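3.2 Procura de espaços comerciais em Vullthorpe

O parque comercial de Vullthorpe tem duas unidades devolutas desde a saída da Wallby, que vendia mobiliário e artigos para casa. A brochura do proprietário dá a maior como reservada para a Tosh, mas o pedido de licenciamento refere apenas alterações à fachada e uma mezanine de 300 m² sem área de venda. Barta e Arango (secção 2) notam que estas mezaninas passam muitas vezes a área de venda num segundo pedido. 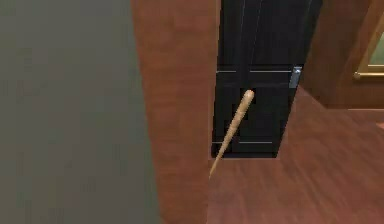
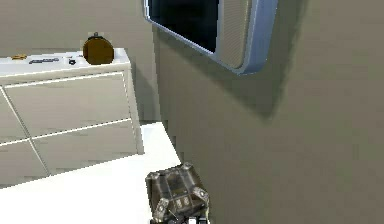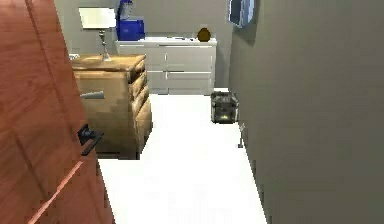
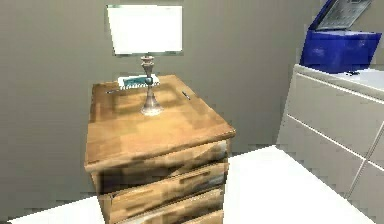
Figura 2. Vistas de interiores geradas por computador.

O inquérito aos residentes teve 500 respostas válidas, recolhidas à porta do parque e na paragem de autocarro da entrada norte. A falta de estacionamento à sexta-feira foi a queixa mais frequente, seguida do ruído das cargas e descargas nas traseiras. Jardine obteve um resultado semelhante em Grekus, num parque com 100 lugares a menos. Nos dois casos, o plano de circulação foi entregue depois do projeto de fachada, e os serviços municipais pediram elementos adicionais sobre o acesso dos pesados.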